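Root vegetables, a marble mat and one good board

Posted Jan 21, 2024

I've been meaning to write up how I cut vegetables for soup, mostly so I can stop repeating it in the comments. It goes back to September, when I moved from the apartment on the Evgate side of Wernton and had to set up a kitchen from scratch. I had one pan, one knife and a box of spices. Everything else got bought over the next few weeks.

The soup is a plain one. Lotus root, eggplant, onion, scallions, a chili if I have it, and a radish when the market has decent ones. I get most of it at Ramasamy, the grocery on the corner past the bus depot. Their lotus root comes in from the back around mid-morning, so if you go early you get yesterday's. I spent 187 dollars there in my first month, which was too much for one person, and a good part of it was vegetables that went soft before I used them.

What fixed that was putting everything for one meal into the pot before I start cutting. The pot is the measure. If the vegetables don't fit in it whole, they won't make a sensible amount of soup. It also means I'm not opening the refrigerator with wet hands.

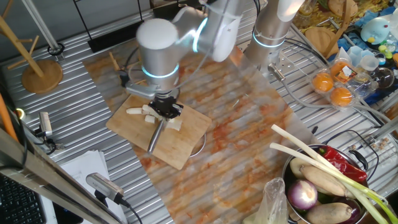
Cutting the pieces

I want chunks for this soup, about the size of a walnut or a little smaller. Thin slices of root vegetable look nice but they go limp if you leave the pot on the heat while you do something else, and I always do something else. Peel first, cut off the ends, then cut across and turn the pieces as you go. They don't come out even. The small ones break down and thicken the broth, so I leave them in.

Lotus root darkens once it's peeled. I drop it in a bowl of water with a spoonful of vinegar and take it out when the pot is ready. Radish doesn't need that. Eggplant goes last because it soaks up whatever is on the board.

Cooking order is onion first in a little oil, 4 minutes on medium, then the roots and enough water to cover them. After 6 minutes at a simmer, add the eggplant and the chili. The scallions go in at the end, white parts first. Salt it when the eggplant is soft. I sometimes drop an egg in at that point and put the lid on.

The surface under the board

Several people asked about the marble sheet. It's a printed pattern with rust orange and gray in it, shiny on top, and I lay it lengthwise with the wooden board on it at an angle. I cut better with the board turned a bit, since my elbow has somewhere to go. The metal surface has grooves, and before I had the sheet I was picking bits of onion skin out of them with a toothpick.

I got it from Plodix, item 606 in their kitchen section, and I don't know if they still carry it. The gloss does show glare under a strong light. If that bothers you, get a matte one. 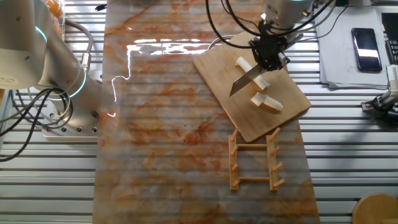
Last updated: Jan 21, 2024

For cleaning, I wipe the sheet with a damp cloth and a drop of dish soap and hang it over the shower rail. Don't put a hot pot on it. I did that with the first one I had and it curled at that corner for good.

The wooden board gets scrubbed with salt and half a lemon when it starts to smell of onion, then stood on its edge to dry. I oil it when it looks pale. The knife I wash by hand right away and put back in the drawer with its cover on.

Next time I'll write about the stock, which I make from the scallion roots and the onion ends. I keep them in a bag in the freezer and I'm still working out how much ginger it needs.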